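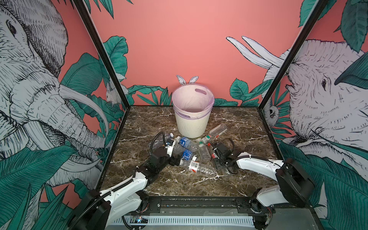 March, a bit after 9 in the evening
posted by Witkowska

So the great bottle roundup has begun! I have been putting it off since before the holidays, and this morning I opened the cupboard under the stairs to get the vacuum and a whole avalanche of empties came down on my foot. They don't hurt, empty bottles, but the noise they make on a tile floor at 7 in the morning is something else (sorry, neighbors). That was it, I decided. Everything goes.

I used to be good about this. Back in Maltden there was a collection point on the corner and I walked past it every single day with a bag, no thinking required. Here in Irnton the return machine is all the way out at the Govow store, two bus stops past where I ever need to be, and it has a slot that only likes one bottle at a time and gets moody if you feed it too quickly. So I let them pile up, and then I feel bad, and then I let them pile up some more. You know how it goes.

My app says I have returned 1,663 bottles since I signed up, and I was weirdly proud when I saw that number. I took a screenshot! The last trip was 152 in one go, in six bags, and I swore on the bus home that I would never let it get that far again. Well.

I also finally have a system for the small bin, the one with the bunny ears. For ages I used it for cotton pads and tissues and it was wasted on that. Now it's bottles only. The lavender bags fit over the rim nicely if you fold them down a good way, and I've gone through two rolls of them already. The trouble is that a small bin and big bottles don't get along unless you squash the bottles first, and the Govow machine won't take squashed ones because it has to read the code. So the crushed ones go to ordinary recycling and the nice round ones get saved for the machine. Two piles. I keep mixing them up.

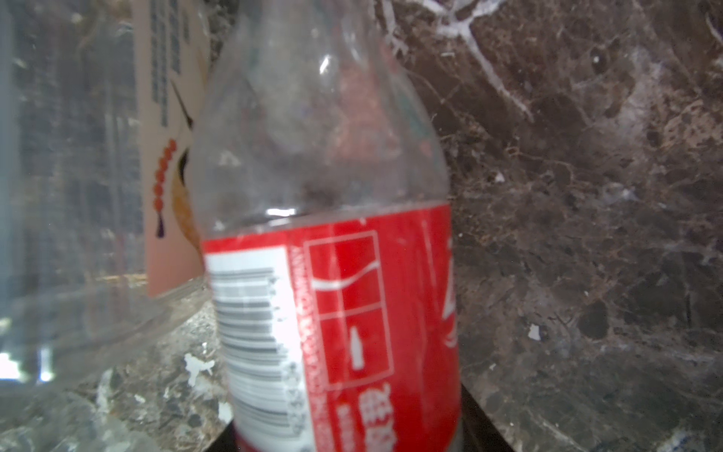

Labels are my other headache. I'm a peeler, always have been – give me a bottle and a long phone call and by the end of it there's a little heap of paper and glue in front of me. Terrible habit for someone who wants her deposit back! The red soda ones are the best behaved because the barcode sits in its own white box on the side of the label, so even I can find it and turn it toward the scanner. With the water bottles I stand there rolling them around like I'm basting a chicken, with a line of people behind me.

Anyway, I rinsed the sticky ones, left the caps on (I read that they want the caps on now, though the sign at the store still says off), and stacked three full bags by the front door where I will trip on them tomorrow. The cupboard smells better already. I found a missing glove in there too, and the good flashlight, and a jar of buttons I have no memory of owning.

Still to do: wipe down the cupboard shelf, buy more bags (lavender again if they have it), look up the late bus. And drink more tap water, says the woman with a fresh six-pack of sparkling in the fridge.

Going to bed now, my feet are killing me.

© Witkowska | Contact | Back to top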